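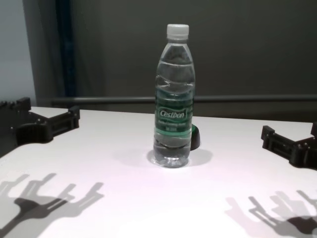

## 1/

ok water thread. been meaning to do this since May. one bottle on a white table, full nearly to the shoulder, cap on. this is how every morning starts now

## 2/

background: I am terrible at drinking water. coffee, more coffee, headache by 3pm, repeat. tried the big jug with the times printed on it. hated the jug. felt like it was yelling at me

## 3/

so now it's plain small bottles. Cestbon this week, green label, the corner store by the Vesumthorpe bus stop had them in 12 packs. not sponsored lol who would sponsor this

## 4/

the rule: a full one goes on the table before I open anything else. no email, no phone. it just stands there in the middle. can't put a notebook down without moving it so I end up drinking it

## 5/

things that did NOT work for me

- the Tuvetti app. buzzed all day, muted it by lunch
- lemon slices. too much work, sticky knife
- a nice glass. knocked it over. twice

## 6/

ridged bottles > smooth ones btw. smooth ones slide right out of my hand when I'm typing with the other one. also the ridges are fun to click which my whole row at work has opinons about

## 7/

someone asked about cold vs room temp. room temp. I know. I know!! but cold hurts my teeth and then I sip at it for 6 hours and it's room temp anyway

## 8/

plastic, yes, I hear you. I rinse and refill each one from the filter tap for a few days then it goes in the bin at Palacios, they take bottles and caps seperate. leave the label on, they don't care

## 9/

also ordered a metal one from Sadumum. 13 bucks. supposed to show up Tuesday. worried I won't drink from it bc I can't see how much is left, seeing the level go down is like half the reason this works on me

## 10/

white table helps too I think. used to have a dark desk piled with junk and a bottle would vanish behind the monitor till Friday. cleared it all off. now it's pretty hard to miss

## 11/

anyway headaches are way down. still coffee, just second. will report back on the metal one. if you have a wide mouth bottle that doesn't dump water down your shirt pls reply with the name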